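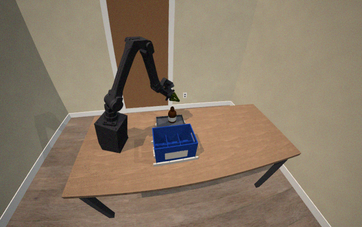
Friday, late. Bottle task, sim side. Writing this up before I forget which numbers came from which settings, and so Chiharu doesn't have to dig through the chat again.

Where we stand: Minoru's slide for the August review says the policy "solves" bottle-to-crate. I don't think it does. I think it solves the version of bottle-to-crate that we happened to write down, and we wrote it down in a hurry.

Ran 806 episodes overnight with the checkpoint everyone is happy with. Same arm, same bottle, same crate. The success flag came up green often enough that Minoru sent a row of thumbs. Then I read the success check. It tests whether the bottle's center is inside the outer box of the crate and below a height limit. It doesn't test upright. It doesn't test which compartment. It doesn't test whether the gripper has let go. A bottle lying across the top of both dividers with the fingers still closed on it would pass, as far as I can tell from the code. I haven't gone back to see how many did, and the logger only saves the flag and the final reward, so I can't get it from last night's run at all. Logger is the first thing to fix.

Asked Sayaka about it at lunch. Her view is that the check was always meant as a placeholder and the real scoring would come from the course rubric. Fine, but the rubric says "placed in a compartment" and the slide quotes our number next to the rubric's wording. Those are two different claims.

Second complaint, start positions. The bottle starts upright on the tray every time. The config has a randomization block with a range in it, and I had assumed it was in use. It's read, printed to the console at startup, and then never passed to the reset function. So the printout looks reassuring and the bottle goes to the same spot. The crate does get a small yaw change. That's the only thing moving between episodes apart from the noise on the joint readings.

I turned the range on by hand (one line, in reset) and did a short set with it. Didn't like what I saw. The arm goes to where the bottle used to be, more or less, and the fingers stop over it or beside it. Sometimes it closes on the neck anyway. Not going to put a rate on it from a handful of runs, that's how we got into this. Katsuhiko says the policy "just needs a bit more training" with the range on. Maybe. He said the same about the divider collisions.

Dividers: still bad. They're thin, and with the time step where it is now, the bottle can end up partly through one without the solver minding much. Mio halved the step on her machine and says it goes away, but her runs take forever and she only watched the first few. I'd believe it more with a contact log next to it. The other option is to make the collision shape for the dividers thicker than the visual one, which I dislike, as then the real compartments are wider than the ones we train on and we'll be telling ourselves a nice story about "margin."

The real crate is a whole separate worry. The model was built from the Palwood drawing, and the one on Chiharu's shelf is a Hattori. She measured it and the compartments differ by 11 mm across the width. I had been told they were the same crate. Somebody should decide which one we're using before anybody trains anything else. I vote for the one we own.

Things I tried this afternoon, in order:

Friction on the fingertips down. Grasp still holds. This bothers me, it should have started to slip well before the value I stopped at. Suspect the gripper force is set so high that friction hardly matters. Check against the Goder data sheet, if we still have it.

Bottle mass up. Same again, no difference I could see.

Swapped in the older checkpoint, from 3000 updates earlier, fixed start position. It looks about as good by eye. If that holds up then most of last week's compute bought us nothing, and I'd want to know that before we ask for more of the Tilleso hours.

Turned off the joint noise. No change worth noting.

To do:

Rewrite the success check. Bottle upright within a tolerance, inside one compartment, gripper open, still for 2 seconds. Me.

Log final bottle pose and contacts, every episode. Me, same change.

Pass the randomization range through properly and delete the startup print, or make it print what the reset really used. Minoru, he wrote it.

Crate decision. Chiharu and Sayaka.

Divider test with the small step AND contact log. Mio.

Rerun both checkpoints under the new check before anyone touches the slide. I told Minoru I'd rather show a low number that means something. He said the reviewers like a high one. We left it there, but I've taken the word "solves" out of the shared copy and put in "reaches the flag on," which he is welcome to improve.

Added at 9:40 pm: new check is in, on my branch only. First batch is running. Katsuhiko, please don't restart the machine by the window.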